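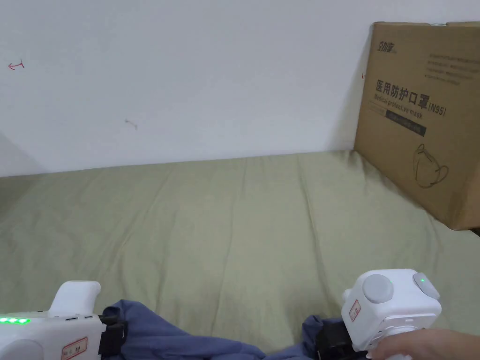
Distham housing service changes rules on supplies kept in bedrooms

DISTHAM — The Distham housing service has issued new storage rules for the furnished rooms it lets to short-stay tenants, after a spring inspection found boxed supplies standing on beds, heaters and window ledges in a large share of them. The rules take effect in July and apply to all 700 rooms in the Trindow and Ogola buildings.

The main change concerns medical and household stock in cardboard cartons, including protective masks, gloves and first aid refills. Cartons of this kind may no longer be kept on a mattress or pushed against an outside wall. They are to be stored on a shelf or in a closet, with the printed side facing out and the base at least 30 centimeters above the floor.

Inspectors visited both buildings over 19 working days. Their report, which runs to four pages and an annex, puts the problem down to a lack of shelving. Most rooms in the Trindow building were fitted out with a bed, a desk and a narrow closet. The closet has a hanging rail and one high shelf, too shallow for a standard supply carton. Tenants who received a box at move-in had few places to put it, and the bed was the largest flat surface in the room.

The report lists two effects. The first is on the stock. Cardboard takes up moisture from a cold wall, and a softened carton loses its shape when other items are stacked on it. Masks sealed in individual pouches are less exposed than those packed in open sleeves, but the service advises that both types be kept dry and used before the date printed on the package. Cartons found with a damp base were set aside and the contents checked separately.

The second is on the room. Box corners mark matte wall paint, and a carton dragged over a fitted sheet pulls the elastic off the mattress corner. Small wall marks made up the largest group of entries in the annex, ahead of loose closet hinges and worn desk edges. The entries cover scuffs, scratches, pen marks and tape residue. None was rated as serious. The repainting of a single wall takes a room out of use for two nights, however, and the service wants fewer of these closures during the summer.

Under the new rules, light scuffs and pen marks will be treated as normal wear for stays longer than three months. For shorter stays they will be noted at move-out, without a charge if the mark can be removed by cleaning. Tenants are asked not to try to remove ink with solvent or an abrasive pad. On matte paint both leave a shiny patch that shows more clearly than the original mark. A soft cloth with water and a little dish soap is the only method the service accepts.

A freestanding shelf unit will be supplied to every room that does not have one. The unit is made by Biltton and has three levels, with the lowest set at the 30-centimeter height given in the rules. It stands beside the closet and is fixed to the wall at one point. Installation starts on the upper floors of the Trindow building and continues downward. The Ogola building, where the closets are deeper, will receive units in its corner rooms only.

Tenants will get a notice the evening before the work. Access is needed for less than an hour, between 9 a.m. and 4 p.m. The floor area next to the closet should be clear. Beds do not need to be stripped, but anything resting on them should be moved if the bed stands on the same side as the closet.

The rules also deal with bedding. The service currently holds 3024 fitted sheets in two sizes, and the report found that the larger size had been issued for smaller mattresses in part of the Ogola building. A sheet that is too large does not lie flat. It gathers in long folds and works loose along the wall side, where it is hard to tuck back in without moving the bed. Linen shelves in both laundry rooms will be relabeled by mattress size, and tenants may exchange a sheet that does not fit at any time the laundry room is open.

Bed position is left to the tenant. The earlier house rules asked for a gap of one hand's width between the mattress and the wall, mainly for airing. This has been dropped for inside walls. It still applies to outside walls on the north side of the Trindow building, where condensation was recorded in previous winters.

Supply cartons handed out at move-in will continue, but in a smaller format. The service had been passing on full cartons as delivered, which in most cases held more than a tenant used during a stay. From July, items will be issued from a central cupboard on the ground floor of each building. Unopened cartons already in rooms can be returned there or kept, provided they are stored as described. Opened cartons will not be taken back.

A follow-up inspection is planned once all the shelf units are in place — the service expects this to be in the fall. It will cover a sample of rooms on each floor and will use the same form as the spring visit, so that the two sets of entries can be compared. The full text of the rules is posted at both entrances and is available in print from the housing desk.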